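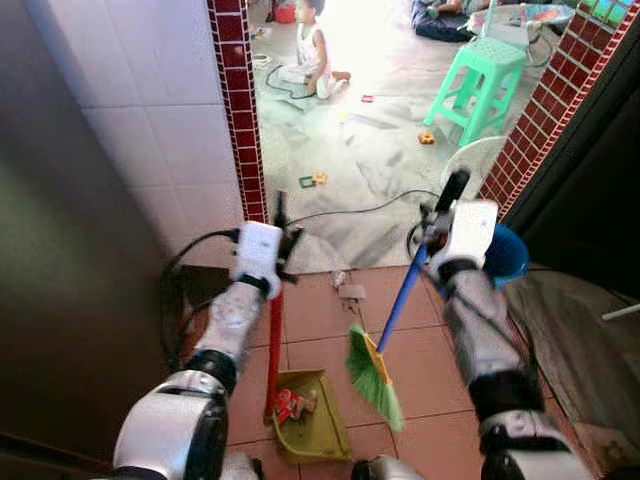 Home | Threads | Shop notes | About

Elba Rivadeneira
Okay, shellac people, I finally did the test! Old flakes against new flakes, same alcohol, same board of cherry. 1/8

2/8 The old ones came from Ortner and have sat in my drawer for years. Took forever to dissolve, and left a jelly at the bottom of the jar. I strained it through a paint filter and used it anyway.

3/8 Sanded the board to 400 first. I tried 600 on one end and the shellac seemed to sit on top a bit, so I went back.

4/8 New flakes went on like a dream. Ten minutes between coats, it's dry in here in February! 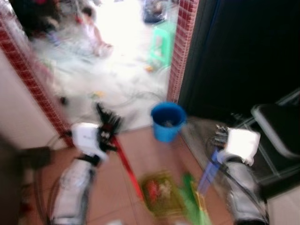 5/8 PADDING THE COATS
Old T-shirt inside, linen outside, one drop of oil. Keep it moving or it grabs (mine grabbed, twice).

6/8 The old batch stayed tacky overnight. I could press a thumbprint into it. Such a pretty amber though, I'm a little sad.

7/8 So the old jar is for sealing drawer bottoms on scrap projects, maybe not even that.

8/8 Next I want to try a 10 percent mix on maple. So excited for this one!

Comments
porken_joe: did you try warming the jar?
Elba Rivadeneira: Yes, in a pan of hot water, still jelly
mapleandrye: love that amber

Recent threads
Sharpening a card scraper
My Workico vise, one year in
Prurkdale lumber haul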